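Pritby Docs 검색 문서 검색어를 입력하세요 검색 최근 검색어 없음

이 사이트는 쿠키를 사용합니다. 계속 둘러보시면 동의하신 것으로 봅니다. 동의 / 설정

# Fenilex: 주택 임대 매물 문구 데이터셋

최종 수정 5월 | 글 Pritby 데이터팀

Fenilex는 중개사무소가 온라인에 올린 전월세 매물 설명문을 모아 정리한 한국어 텍스트 데이터셋입니다. "풀옵션", "초역세권", "주인 세대 거주", "실매물 100%" 같은 표현이 실제로 무엇을 가리키는지 사람이 하나씩 붙여 두었습니다. 라벨링을 하고 나면 이사 갈 마음이 조금 사라진다는 부작용이 있습니다.

## 개요

- 단위: 매물 설명문 한 건 (제목 + 본문)
- 분량: 800건
- 라벨: 14종
- 언어: 한국어 (가끔 느낌표)
- 형식: JSONL, UTF-8
- 관련 도구: Yimyam (전처리), Drekside (라벨링 화면)

사진, 평면도, 등기 정보는 들어 있지 않습니다. 보증금과 월세 금액은 구간으로 바꿔 두었고, 동 이하의 주소와 전화번호는 지웠습니다. 사무소 상호도 지웠는데, 본문 한가운데에 상호로 삼행시를 지어 둔 매물이 있어 그 건은 통째로 뺐습니다.

## 왜 만들었나

매물 검색 서비스에서 "조용한 집"을 찾으면 대로변 집이 나옵니다. 설명문에 "대로변이지만 조용한 편"이라고 적혀 있어서입니다. 키워드만 보는 검색은 "편"이라는 글자가 짊어진 무게를 모릅니다. Fenilex의 첫 목표는 이 "편", "감안하시면", "보기 나름" 부류의 완곡어를 따로 잡아내는 것이었고, 지금도 대체로 그 일을 하고 있습니다.
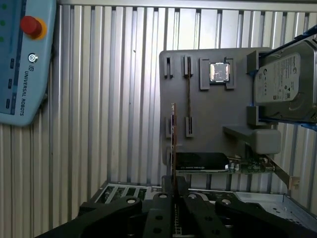
두 번째 목표는 옵션 항목의 정규화입니다. "풀옵션"이라고 적은 사무소마다 목록이 다릅니다. 세탁기가 있으면 풀이라는 곳이 있고, 신발장까지 쳐 주는 곳도 있습니다. 우리는 본문에 명시된 물건만 옵션으로 인정했습니다. "웬만한 건 다 있음"은 `option_vague`로 갑니다. 이 라벨은 예상보다 훨씬 붐빕니다.

## 필드

| 필드 | 설명 |
|---|---|
| `id` | 문서 번호. 빠진 번호는 삭제 건이며 채우지 않습니다 |
| `title` | 제목. 특수문자 원형 유지 |
| `body` | 본문. 줄바꿈 유지, 별 모양 기호는 연속되면 하나로 축약 |
| `deal_type` | `jeonse`, `wolse`, `short` |
| `rent_band` | 월세 구간. 전세는 빈 값 |
| `spans` | 라벨이 붙은 구간의 시작, 끝, 종류 |
| `agree` | 작업자 간 일치 여부 |

`spans`의 위치는 글자 기준입니다. 바이트로 읽으면 "햇살 가득"이 "살 가"가 되거나 그냥 깨집니다. 관련 문의가 제일 많은 항목이니 굵게 쓴다고 생각하고 읽어 주세요.

## 라벨링 방식

설명문 하나를 작업자 2명이 따로 읽고, 의견이 갈리면 세 번째 사람이 정합니다. 가장 많이 갈린 표현은 "역세권"입니다. 본문에 도보 시간이 있으면 그대로 `walk_time`에 적고, 시간 없이 역 이름만 있으면 `claim_location`입니다. "마을버스로 금방"은 오래 토론한 끝에 `claim_location`으로 정했습니다. 지도를 펴고 직접 재 보자는 의견도 나왔지만 글에 없는 정보는 쓰지 않는다는 원칙이 이겼습니다.

층수도 까다로웠습니다. "1층 같은 반지하"와 "반지하 같은 1층"은 둘 다 실제로 등장하며, 각각 `semi_basement`와 `ground`입니다. 뒤의 것을 왜 홍보 문구에 썼는지는 저희도 모릅니다.
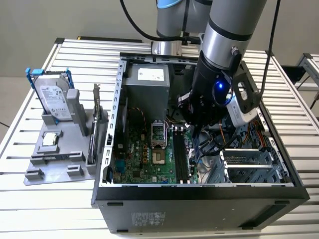

*그림. 옆으로 눕힌 검은색 데스크톱 케이스 안으로 내려온 로봇 팔. 왼쪽은 예비 부품이 담긴 회색 트레이.*

## 분할

학습용과 평가용으로 나누어 두었고, 같은 사무소의 글은 한쪽에만 들어갑니다. 사무소마다 애용하는 문장이 있어서 섞어 두면 모델이 집 대신 사무소 말투를 외웁니다. 초기 버전에서 점수가 지나치게 좋았던 이유가 그것이었고, 잠깐 기뻤던 기억은 변경 이력에 남기지 않았습니다.

## 쓰기 좋은 곳, 나쁜 곳

매물 검색 개선, 중복 매물 탐지, 완곡어 분류에 쓰기 좋습니다. 시세 예측에는 쓰지 마세요. 금액이 구간이라 맞힐 것도 별로 없습니다. 허위 매물 판정도 안 됩니다. 설명문이 과장되었다고 집이 없는 것은 아니며, 담백하다고 있는 것도 아닙니다. 계약 판단에 쓰려는 분은 데이터셋을 닫고 등기부를 떼어 보시기 바랍니다.

## 알려진 문제

- 원룸과 오피스텔에 치우쳐 있습니다. 단독주택은 드뭅니다.
- "신축급"의 기준이 작업 초반과 후반에 다릅니다. 초반 작업자들이 더 너그러웠습니다.
- Yimyam 구버전은 "㎡"를 지웁니다. 면적이 맨숫자로 남은 건은 평인지 제곱미터인지 확인이 필요합니다.
- 관리비 항목에서 "별도"와 "포함"이 한 글에 같이 나오는 매물은 원문이 그렇습니다. 고치지 않았습니다.

## 불러오기

압축을 풀면 `train.jsonl`, `eval.jsonl`, `labels.txt`가 나옵니다. Drekside에서 열 때는 프로젝트 설정의 줄바꿈 옵션을 "원문 유지"로 바꿔 주세요. 기본값으로 열면 구간이 한 칸씩 밀리고, 저장까지 하면 밀린 채로 굳습니다.

## 변경 이력

- v5: `pet_policy` 라벨 추가. "소형견 협의"와 "협의 후 불가"를 구분합니다.
- v4: 사무소 단위 분할로 변경. 점수 하락.
- v3: 금액을 구간으로 교체.

## 이용 조건

연구와 사내 실험에 자유롭게 쓸 수 있습니다. 재배포할 때는 이 문서를 함께 넣어 주세요. 본인이 쓴 매물 글을 발견해 삭제를 원하시면 문서 번호와 함께 저장소 이슈로 남겨 주시면 다음 버전에서 뺍니다.

Pritby 소식지를 메일로 받아 보세요. 이메일 주소 구독하기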